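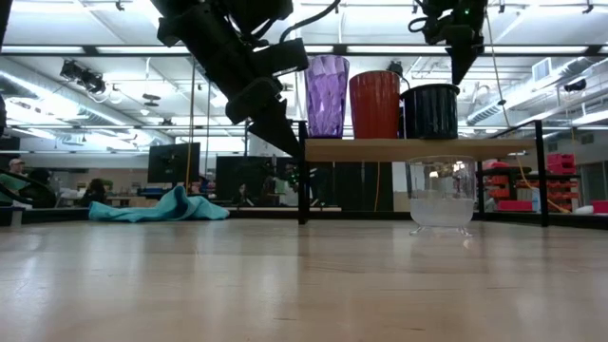
## Sunday chores for a two-armed dishwasher

1 May 2022

I have owned three cars and never kept a maintenance log for any of them. I keep one for the cup cell. It lives in a spiral notebook with a coffee ring on the front, and it has more entries about one cable than my medical records have about me.

The cell is simple enough on paper. Two arms hang over a table, there's a little raised shelf, and there are cups: a tall purple one you can see through, a red-orange one, and a squat navy one with ribs. Bowl underneath, cloth off to the side. The Brikden people wanted a station that could tidy up after a coffee break, and we said sure, how hard could it be. That was in December. I'm still finding out.

### The left arm and its cable

The left arm has a cable that loops out from its upper part, and I have opinions about that loop. Too tight and it tugs when the wrist rolls over, and then the gripper reports a fault that sends you looking everywhere except the cable. Too loose and it swings out and taps things. I've retied it often enough that I now carry hook-and-loop straps in my jacket like some people carry mints.

My current method is to jog the arm through its ugliest pose first, the one where it looks like a heron trying to read its own foot, and set the slack there. Everything else falls inside that. I used to do it from the home position, with the arm hanging there all relaxed and agreeable, and then act surprised an hour later.

### Fingertips

Pointed fingers are lovely for getting at a rim and terrible at forgiving you. If one tip sits a hair lower than its twin, the first thing it touches is the shelf, and the shelf keeps a record. So before any run I close the gripper on a strip of printer paper and pull. If the paper slides out on one side, I get the small wrench.

The screws are torqued to a number I wrote on masking tape inside the toolbox lid. The tape has since been overruled by a second piece of tape. I trust the second piece.

Wipe the tips with alcohol while you're in there. Cups leave a film. I don't know what the film is and I've stopped asking.

### Calibration, or, three cups and a grudge

Every time somebody leans on the table, I recalibrate. The routine Chukwu ships with their controller wants 100 touch points. It will take 54 and sulk. I've done it with 59, after a fire drill cut me off partway, and the results were just as good as the full set, which I've chosen not to think about.

The shelf is what really matters. It's a wooden board on a black metal frame with thin legs, and it can get nudged by a sleeve. I put pencil ticks on the tabletop where the feet go. Pencil, because the first ones were marker and they were in the wrong place, and they're still there if you know where to look.

For the cups I check each one separately:

- **Purple:** the diamond facets bounce light all over the place, so the depth reading comes back looking like gravel. I teach the grasp height by hand and ignore what the camera thinks.
- **Red-orange:** smooth, slight taper, flat rim. No complaints. I wish they were all this one.
- **Navy:** short and wide, and the ribs mean that a grip can settle a little after it closes. I leave the right arm a longer pause before it lifts.

The pause is 3 seconds. It feels like an eternity when there's a visitor standing next to you, and visitors will always ask if it's stuck.

### The bowl

The cloudy water goes out at the end of the day. It does. I have a reminder on my phone for it, and I have a talent for swiping that reminder away. Don't set the bowl back under the shelf until the arms are parked, and don't carry it across the table over the cloth unless you'd like to own a wet cloth.

### What's still broken

The Urkley bracket on the right-hand mount creaks when the arm changes direction. It passes every check I know how to do, and it creaks. I've ordered a spare from Rendelen, who quoted me a delivery window wide enough to raise a child in. Until it shows up I'm running that side at reduced speed and writing "creak" in the notebook with the time next to it. Page and a half so far.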